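Apr 22, 2020

I slept five hours and woke before the alarm, so I read the Deschamps paper again with my coffee. It is a paper on memory and sleep. They followed 1,206 adults for 365 days and asked them each morning what they remembered from the evening before. I like the patience of such a study. I do not like the last page, where the authors write as if they had found the place in the brain where forgetting is done. They had scans from only 12 of those people.

At the university in Dramen, where I studied, we had an old teacher who made us cross out the word "center" each time we wrote it. Memory center, fear center, language center. He said a part of the brain can be needed for a thing and still not be the home of it. I was annoyed with him then. Today I crossed it out in my own draft, two times on the same page.

The draft is for the Plelletti newsletter and must be ready before July. I have written the part about how a memory changes a little when we call it back. The part about sleep is still bad. I want to explain why a short nap can help a person learn a list of words, and my sentences become long like in my first language, with the verb waiting far away.

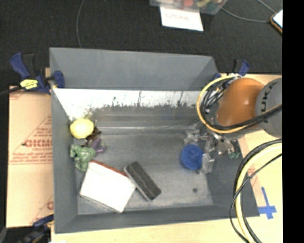
Reading my pages over the telephone, my sister said that I was too hard on the scans. If people see a color on a brain, she said, they at least believe that the forgetting is real and that their mother is not being lazy or rude. She asked me to keep one scan in the article and to write under it what it cannot show.

I thought about this while I washed the dishes. She is right about the mothers. I will keep one, the smallest, and I will write the text under it before I write anything else.

In the evening I tried the word list from the paper on myself, without a nap. I remembered nine words, and one more that was not on the list. It was "window." I have no idea where I took it from. Tomorrow I will try again after lunch, with a nap, and look for the missing page numbers in my references.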